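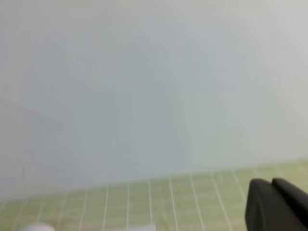

Fig. 1. Wrist cam view, gripper over the gridded mat.

Pukden: mat-relative pose from a wrist camera
Final report, robotics software project
By the Pukden group, April
3 comments | 12 shares

What we wanted

Arm pose relative to the table, from the wrist camera only. No markers, no second camera. The green mat has a white line grid so the plan was to use the lines. Lab calibration drifts whenever the base gets bumped and re-doing it takes most of a lab session.

Pipeline

Three nodes. Metero grabs frames and undistorts. Tiler finds the lines and fits the grid. Bugti takes the fit and sends a correction to the planner. We wrote Tiler and Bugti, Metero came from last year's group with the timestamps fixed (they were stamped on publish, not capture. cost us two weeks).

Tiler, step by step: green mask, line segments inside the mask, split into two direction groups by vanishing point, fit, score. Score under 70 and the frame gets thrown out and Bugti holds the last correction.

The hard frames

Fig. 1 is the kind that hurts. Most of the view is pale background and the mat is only a strip along the bottom. Far edge is soft and slanted, higher on the right. Lines going away from the camera are OK in the middle and center-right, the left side is washed out. The cross lines are fainter and the first version of Tiler just lost them, so it had one direction and guessed the other. Bad guesses. The planner then got a correction with a wrong tilt and the arm crept sideways.

Also the fingers hide the grid in the lower right corner. Their edges are strong and straight-ish, so the line finder loved them. We added a fixed finger mask, drawn by hand for gripper closed and gripper open, blended by the reported opening. Ugly but it works.

Then specks. A tiny dark mark on the background is enough to make a short segment. Green mask drops it now. Before that it sometimes got voted in to the vertical group.

Changes that helped

- mat edge used as an extra line for the cross direction, low weight becuase it's blurry
- minimum segment length 20 px
- contrast boost inside the mask only, whole-image boost made the background shading look like edges
- Bugti limits how far one correction can move the pose

Results

Test log has 453 frames. Old Tiler gave a bad fit on 70 of them, new one on 33. Most of the leftover ones have just a thin strip of mat showing. We didn't get a fair timing comparison, the laptop was also recording.

Not done

White objects on the mat still break lines and we do nothing about it. Planner should probably be asked to tip the wrist down when the score stays low, there is a stub for this in Bugti, never called. Finger masks have to be redrawn if the camera mount moves. Config file has the old mask paths in it, change them befor running.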